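**Open day update, Bostemcombe workshop, September**

Hi Mateja, quick one on how your grant money is getting used!
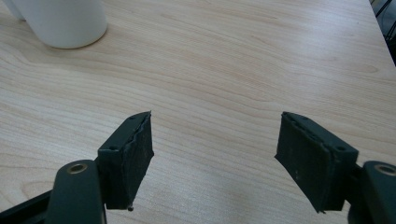 *Hand-held gripper at the demo table, fingers open.*

We had 321 visitors, and the gripper table was the busiest spot by far (Mayu Aoki ran it and barely got lunch). Kids kept asking for another go! The foam pads are getting pretty scuffed, so I'd like to order 2 new sets from Stinus before the Cistthorpe visit. Okay with you?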